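Gripper and controller trials: minutes of the working group
Drembridge workshop, 2026-04-20
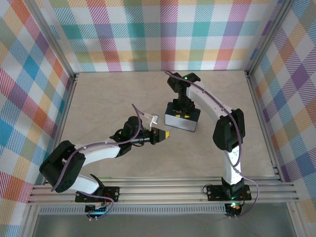

Fig. 1. Two-arm cell with the box on the work surface, right gripper down over the box.

Present: Raelene Brunton (chair), Jarrah Te Moana, Eun-seong Nam, Tiburcio Becerra
Apologies: Tamsin Hapeta
Minutes: Jarrah Te Moana

1. Minutes of the last meeting
Agreed, with one correction. Item 4 should say that the spare servo was returned to Losemex. It was not replaced by them. RB to ask whether a replacement is still due.

2. Box task, results so far
ENS reported on the runs made since the last meeting. 882 attempts have been logged with the current jaws and 129 of these were marked as failed. Most failures were at the lift and very few at the approach. ENS has read through the notes for the failed runs and thinks the jaws close slightly off square when the arm comes down from a high arch. TB said this matched what he had seen on the single-arm bench.
RB asked if failures were marked the same way by everyone. ENS said not always. A slip followed by a good second grip had been marked as a pass by some operators and a fail by others. Agreed that a slip counts as a fail from now on. The old runs will not be marked again.

3. Gripper tips
The yellow tip stays on the left gripper for now. TB has made a softer set and would like them tried on the same box before anything else is changed. JTM asked for the tip material to be written in the log, as the last two sets were only down as "new". Agreed.
The wide jaws from Uddin were discussed. They are heavier and TB is not sure the wrist will hold position with the arm stretched out. To be tried on the bench first and not in the cell.

4. Controllers
JTM has run both arms from the new controller for 3 sessions. Small movements are smoother. There was one case where the left arm lagged behind the right at the start of a run, and it has not been repeated. JTM to keep the logs from that session and send them to ENS.
RB does not want the old controller removed until the softer tips have been tested, so that only one thing changes at a time. TB disagreed and said it would cost a week. Left as RB proposed.

5. Cables
The purple cables were looked at before the meeting. TB is concerned about the loop above the wrist on the left arm and whether it could catch when the two grippers work close together. He will try a shorter run with one more tie at the shoulder. Right arm to be left alone until this has been checked.

6. Camera and background
ENS asked whether the plaid walls should be kept for the comparison. All results in item 2 were taken with them up. Kept. Plain panels can be tried in September if the cell is free. Camera position not to be changed without telling ENS.

7. Visit to Pludivthorpe
TH sent a note to say the visit is still on and there is room for 6 people. Names to her by the end of the week.

Actions
RB: ask Losemex about the servo.
ENS: write up the new pass and fail rule and pin it by the cell.
TB: fit softer tips, shorten left cable, bench test of Uddin jaws.
JTM: send controller logs to ENS, add tip material to the log sheet.
All: names for Pludivthorpe to TH.

Next meeting to be set by RB once the softer tips have been run.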